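5. Recording the dish task

Read section 3 first if the arms are not calibrated. Don't skip it.

Setup

1. Clear the last run. Plates back on the table, basket in reach of both arms.
2. Mix the plates. Ceramic and clear both. Clear ones are the hard case — the model needs lots of them.
3. Leave some clutter in. Snack bags, a jar, whatever. Move it between runs.
4. Open Trudix, pick the task name, check that the wrist view and the fixed view are both live.

Recording

5. Press Start. Wait for the tone, then move.
6. Grip by the rim. Slow close. If a plate slips, keep going and tag the run "slip" after.
7. Lift, tilt if you need to, place in the basket. Let go fully before backing the arm off.
8. Press Stop with both arms holding still.

NOTE: Pauses over 3 seconds get trimmed. Don't stop mid-reach to think, plan the grasp before you press Start.

CAUTION: Keep hands out of the enclosure while the arms are live. Glass plates break. If one does, hit the stop, power down, then sweep.

Wrist view and fixed view, same session:

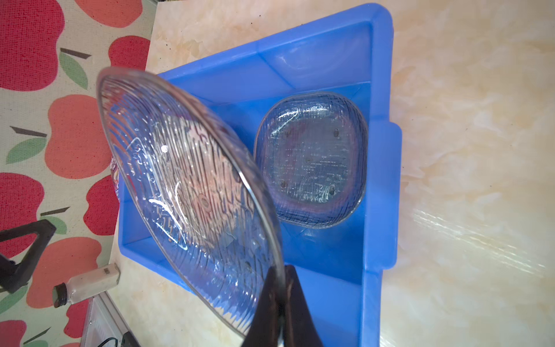
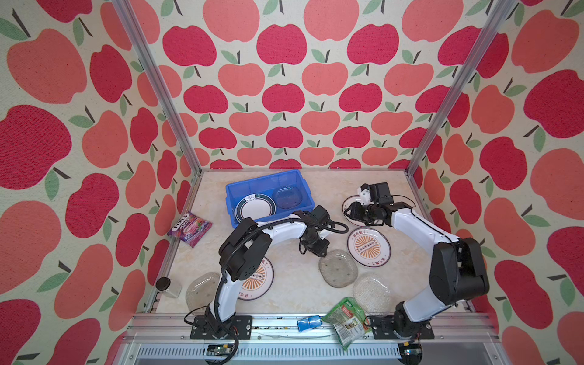 9. Play back the run at full speed. Both views have to be in sync, if they drift throw the run out.
10. Tag it: good, slip or discard. No blank tags, Bostine import rejects them.
11. Every 23 runs, re-check the wrist camera mount. Screws work loose.

Target is 400 good runs per task. Slips dont count toward it but save them anyway — they get used for recovery training.

Sync errors that wont clear, send the log to Ifeanyi Olatunji with the run number. Log folder is in section 6.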